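Preguntas que me hacéis sobre abrir y ordenar un PC de sobremesa

Llevo tiempo contestando los mismos correos desde la web de Sanivmont, así que los junto todos en esta página y la voy ampliando cuando llega algo nuevo. Actualizado: 2022-08-21

¿Tengo que saber de electrónica?
Para nada. Yo empecé con un destornillador prestado y mucho miedo a romperlo todo (y algo rompí, una pestaña del frontal, que sigue pegada con cinta).

¿Qué hago antes de quitar la tapa?
Apaga, desenchufa y mantén pulsado el botón de encendido unos segundos. Luego toca una parte metálica sin pintar del chasis. Y haz fotos de los cables con el móvil, muchas – siempre acabo echando de menos justo la que no hice.

¿Me vale el kit Bravcombe de 40 piezas?
Sí, de sobra. El de 50 trae puntas que yo no he sacado del estuche en la vida.

Tengo un lío de cables tremendo, ¿lo corto todo y empiezo?
¡Quieto! Las bridas viejas se cortan de una en una, con alicates pequeños y mirando bien qué hay detrás. Primero los cables gordos de alimentación, después los finitos del frontal, que son los más pesados de volver a colocar.

¿Cómo saco el disco duro?
Depende de la caja. Si va en un soporte de plástico, suele bastar con soltar los dos conectores, apretar las pestañas y tirar recto, sin hacer palanca.

Cables, placa base y piezas de plástico azul: 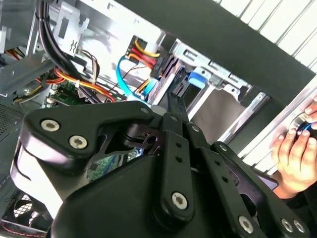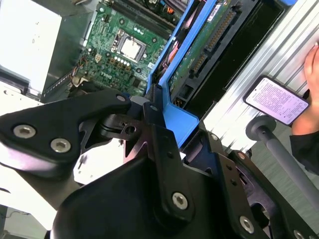
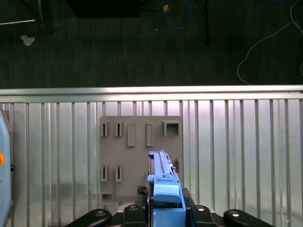 ¿Puedo pasarle la aspiradora por dentro?
Yo no lo haría. Brocha suave y aire comprimido a golpes cortos, sujetando las aspas del ventilador con un dedo.

¿Y si al cerrar no arranca?
Respira. Nueve de cada diez veces es un cable a medio meter. Vuelve a encajar la memoria también, hasta oír el clic. En December, perdón, en diciembre, me pasé una tarde entera con un Patwary que solo tenía flojo el conector del botón.

¿Dónde guardas los tornillos?
En una caja de pastillas semanal, con una etiqueta en cada hueco.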